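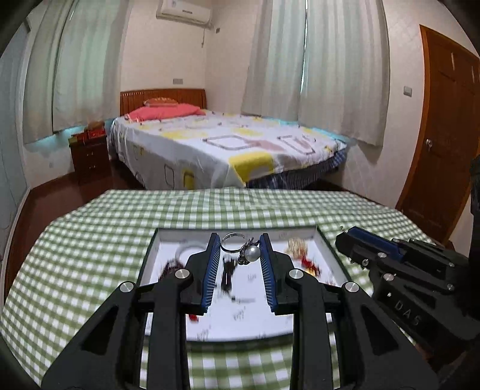 Dallurix Display Trays and Storage Inserts

The Dallurix line of display trays is supplied by Rulico to jewelry retailers, museum shops, repair benches and private collectors. The trays are intended for daily handling at the counter and for longer storage in drawers or cabinets. All sizes share one footprint, so that trays of different depths may be stacked, placed in the same drawer runners and fitted with the same covers.

Product Overview

Each Dallurix tray consists of a rigid molded base, a raised rim and a removable liner. The base is finished smooth on the underside and may be used on glass counters, cloth-covered tables and metal shelving. The rim is slightly higher at the corners, which allows a second tray to rest on top without touching the contents of the first. Trays are sold singly and in cartons of 14.

Three depths are offered. The shallow tray is suited to rings, brooches, loose pendants and earrings. The medium tray accommodates bangles, watches and coiled chains. The deep tray is designed for bead strands, boxed sets and pieces with large mounts. Customers who are unsure which depth to order are advised to measure the tallest piece in the collection while it is lying in its natural position.

Liners

Liners are ordered separately from the base. They lift out for cleaning and may be exchanged as stock changes.

Plain liner: a flat pad with no divisions, for mixed displays and for sorting.

Ring liner: parallel padded rolls that hold bands upright. Rings with tall settings should be placed in alternate rolls.

Strand liner: long shallow channels for necklaces and bracelets. Pearl and bead strands should be laid flat in the channels and should not be hung, as hanging places continuous tension on the thread.

Compartment liner: a grid of square wells for small articles and findings. Well covers are available on request.

Liners are available in white, gray and black. White liners show dust and polish residue earlier than the darker colors, and many repair benches prefer them for this purpose. Color may vary slightly between production lots, and customers fitting out a full counter are asked to place the order at one time.

Handling of Mixed Materials

Jewelry made from different materials should be separated for storage even when it is displayed together. Gold and silver settings can scratch pearl, coral, amber and other soft surfaces. Pearls should be wiped with a soft dry cloth after wear and stored away from direct heat. They should not be sealed in plastic bags for long periods.

Knotted cord and tasseled pieces call for separate attention. Silk and cotton cord will take up skin oils and cosmetics, and strong dyes — reds in particular — may transfer to pale liners in humid conditions. A sheet of unbleached tissue placed beneath the cord is sufficient in most cases. Tassels should be laid straight, with the strands combed out by hand. Loops should be left open and free of weight, and no cord piece should be stored beneath metal articles. 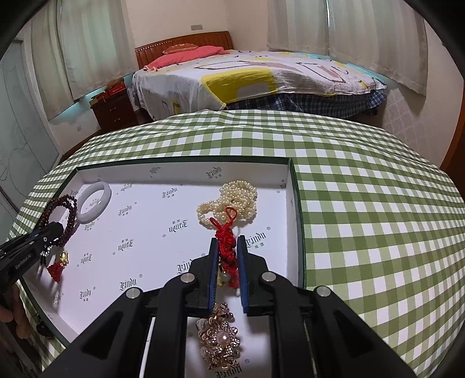
Covers and Stacking

Clear covers are supplied for all three depths. The cover seats inside the rim and is removed by pressing lightly on one short side. A covered tray may be stacked to a height of six. Uncovered trays may be stacked to a height of four, provided that no piece rises above the rim. The total load on the lowest tray should not exceed 36 pounds.

Locking covers are available for the medium and deep trays only. Two keys are furnished with each lock. Replacement keys require the lock number, which is stamped on the inside of the latch plate.

Cabinet Compatibility

Dallurix trays fit the Wernar counter cabinet and the Wernar wall cabinet without adapters. Older Biwott drawer units accept the shallow and medium trays with a pair of side rails, ordered separately. The deep tray cannot be used in Biwott units. Customers with other cabinets should send the inside width, inside depth and clear height of one drawer before ordering.

Care and Cleaning

The base and rim may be cleaned with a damp cloth and mild soap. Solvents, ammonia and silver dip must not be used on any part of the tray. Liners should be brushed in one direction with a soft brush, and spots may be treated with cool water. Liners must be fully dry before they are returned to the base. Worn liners may be replaced without replacing the tray.

Ordering Information

Standard sizes and colors are held in stock. The warehouse keeps about 800 bases available for immediate shipment, and orders within that quantity normally leave the following business day. Orders of 1,000 or more are scheduled individually and a deposit is required. Printed liners bearing a store name are made to order and may not be returned.

Requests for samples should be directed to Halima Rashidi in Customer Accounts. One tray and one liner of the customer's choice will be sent on loan. Questions regarding cabinet fitting, side rails and locking covers should be directed to Gitau Ogola in Technical Support. The showroom is open by appointment, except on Wednesday, when it is closed for stocktaking.

Warranty

Rulico warrants the base, rim and cover against cracking and warping under normal indoor use for two years from the date of delivery. Liners, locks and keys are covered for one year. The warranty does not extend to damage caused by solvents, excess loading or prolonged exposure to direct sunlight. Claims should be accompanied by the carton label or a copy of the packing slip.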